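### 4.2 Where the tissues live

Of all the objects in our household survey, the tissue box proved the least willing to stay where it was put. Participants in the Stuvlow homes had 14 items to settle into a shared room, and 215 placements were coded in all. Mugs found shelves and keys found hooks. Tissues went wherever a nose had last been blown - a principle of storage that the Nelier scheme, with its tidy zones, has no code for.

We therefore added two codes, *propped* and *laid flat*. Propping covers any box that leans on a vertical surface, as in Figure 3, where the tissue already drawn is left hanging over the side. 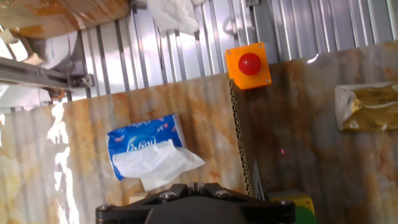

*Figure 3. A blue tissue box coded as "propped", at an angle, with marble-patterned panels behind it.*

Decoration gave the coders more trouble than posture. A box with small flowers or hearts on it may be meant for show, and the Irkeletti guidelines would file it under ornament. Both coders held firm views on this and neither gave way, so patterned boxes are entered under both headings. The marbling on the panels was left out of the coding altogether, after a discussion that took up most of an afternoon and is not reported.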